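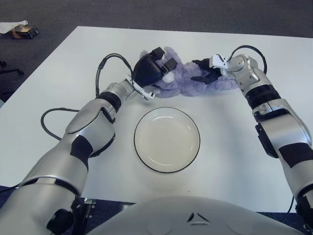 A lavender plush toy on a white table.

Seltell: names given to soft toys
Version 1.1, February 18, 2022
Maintainer: Kwan-ho Fu

What this is

Seltell is a small table of names which children gave to their soft toys, as reported by a parent or another adult at home. I began it as material for a study of how young children make names, and later other people asked for the table, so I cleaned it and wrote this file. English is my third language. If a sentence is unclear, please write to me and I will repair it.

We sent 3000 paper forms through nurseries and libraries in Grivton and Wesilwood. 1636 came back, and 1334 are in the release. The others were left out when the name field was empty, when the adult wrote that he or she had chosen the name, or when the handwriting could not be read by two of us. One form describes one toy. A family with several toys was asked to choose the one most often taken to bed.

Files

names.csv is the main table, one row for each form.
variants.csv holds other spellings and short forms, joined by form_id.
origin_notes.txt holds the longer stories, in the words of the adult. Names of children and streets are removed.

Columns in names.csv

form_id: a number without meaning.
name: as written on the form, including capital letters.
kind: the animal or figure, in the words of the family. "Dog", "doggy" and "sort of dog" are not merged.
age_named: age of the child in months when the name was first used. Empty if the adult did not remember.
language: the language or languages spoken at home.
origin: one of kind, colour, person, sound, story, unknown.
changed: yes if the toy had an earlier name.

How the origin was decided

Two readers gave each name an origin without seeing the choice of the other. When they differed, they talked, and if they still differed the value is unknown. The value kind means that the name is the animal word or comes from it, so Bunny, Bun and Nunny are all kind. Purple Bunny was difficult. We decided that a name with both a colour and an animal word goes under colour, as the animal word is so common that it tells very little.

Nunny also shows a second problem. It may be a child's way to say Bunny, or it may be a sound the child liked before it meant anything. If the form has no story, we put kind. 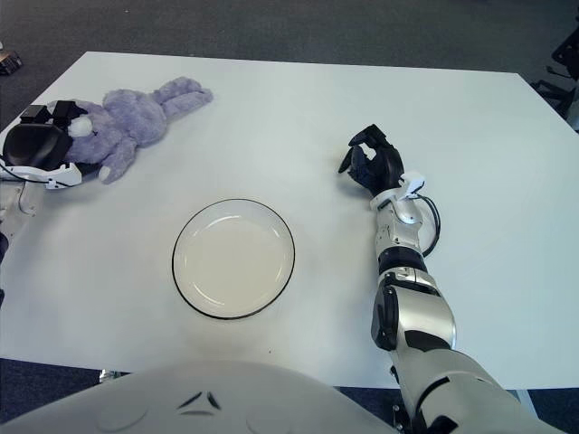
Chia-hao Lo wrote after the first version that the colour rule hides too much: a child who says Purple Bunny and a child who says only Purple are doing different things, and a user of the table should be able to separate them. I think this is a fair point. The column origin stays as it was, so that old results can be repeated, but there is now a column origin_second, filled only where two sources are clear.

Known problems

The forms were in English only. Families who read another language more easily are surely too few.

Adults remember a good story better than a dull one. Please do not use the share of story as a true share.

Names in Chinese characters were romanised by hand by me. Where the family gave its own spelling, I kept it.

In version 1.0, 20 rows had the age in years where it should be months. They are corrected.

Use

You may use the table for teaching and research. Please do not try to find a family from the stories. The folder Hsiao contains the scripts for counting syllables; they are not needed for reading the data, and they fail on names with an apostrophe.

Next version is planned for April, with the late forms from Wesilwood.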